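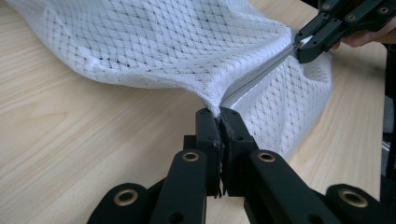 Ticket 3370
Subject: Washer stops before final spin, error F7, small loads only
Site: Nernthorpe guest house, ground floor laundry
Machine: Trudier front loader, second from the door
Opened by: Heiðrún Mogensen
Assigned to: Bent Nørgaard
Priority: normal
Status: closed

Opened 3 June 2021

Reported problem
The machine washes and rinses normally. When it should go into the final spin it turns slowly one way, then the other, several times, and then gives up and shows F7. The door unlocks after a minute or two. The laundry comes out soaked. It happens on delicates and on the mixed program. Bedding has been fine so far. The other washers in the room do not do it.

Already tried by site: switched off at the wall overnight, cleaned the detergent drawer, ran an empty hot cycle. The empty cycle finished with no error.

Reply, Bent Nørgaard
F7 on this model is a spin abort. The control tries to spread the load, measures how far off balance the drum is, and stops if it can't get under the limit. It can also come up if the drum is slow to drain, so please check that first.

1. Turn the machine off and put a shallow tray under the lower right flap.
2. Pull out the short hose and let the water run into the tray.
3. Unscrew the filter slowly. Clean it and look into the housing with a flashlight.
4. Turn the small impeller with a finger. It should move in jerks but not be stuck.
5. Put everything back and run drain only.

Let me know what was in the filter and whether the drain program finished. I also need to know what was in the drum the last time it failed.

Reply, Heiðrún Mogensen
Filter had lint, a hair tie and a coin. Impeller turns. Drain only finished with no error and the drum was empty of water. Ran delicates again afterward and got F7 at the same place.

The load was one zippered mesh bag with guest sweaters in it and nothing else. We put all the knitwear in bags. The one before that was two bath mats.

Reply, Bent Nørgaard
Thanks. Draining looks fine then. A single full bag is a hard load for any front loader. It can't spread out, so all the wet weight sits on one side of the drum. Same for bath mats. Please try the following and write down the result of each:

Test A: the same bag, about half as full, with a few towels loose in the drum.
Test B: two bags of similar weight, plus towels.
Test C: towels only, drum half full.

Use the mixed program for all of them so that we can compare. Close the zipper all the way on any bag before it goes in. An open bag can let small items out, and they get behind the door seal.

Reply, Heiðrún Mogensen
Test A: F7.
Test B: finished, but banged loudly at the start of the spin.
Test C: F7.

The towels were spread evenly when I opened the door, so I don't think it is only the bags. I should also say the machine was moved in the spring when the floor was repaired. It used to stand by the window.

Reply, Bent Nørgaard
Test C should have passed. With the move in mind I'd like you to check the feet before I book a visit.

Put a level on top of the machine, front to back and side to side. Then press down hard on each corner in turn. If a corner gives, loosen the lock nut on that foot, wind the foot down until it is firm on the floor, and tighten the nut up against the cabinet again. Were the transport bolts put in for the move, and were they taken out afterward? There are three holes in the back panel. They should have plastic caps in them.

Reply, Heiðrún Mogensen
All three caps are in. Front left corner rocked quite a lot. The lock nut on that foot was at the bottom, not up against the cabinet. Adjusted and tightened. Level both ways now.

Repeated the tests on the mixed program. A, B and C all finished. No banging on B. Also tried the one full bag alone and that still gives F7.

Reply, Bent Nørgaard
Good. The last result is normal for this machine and I would not chase it any further. Wash bags with something else in the drum, and don't pack them tight. Bath mats go in pairs with towels, or in the big Østergaard machine if you have it free.

Please check that lock nut again in a week. If it has worked loose, the thread may be damaged and I will send a new foot, part 161.

Reply, Heiðrún Mogensen
Checked. Nut is tight, no F7 since, and we have run it every day. I have put a note over the machine about the bags. You can close this.

Closed by: Bent Nørgaard
Cause: front left foot not locked after relocation
Parts used: none
Visit: not required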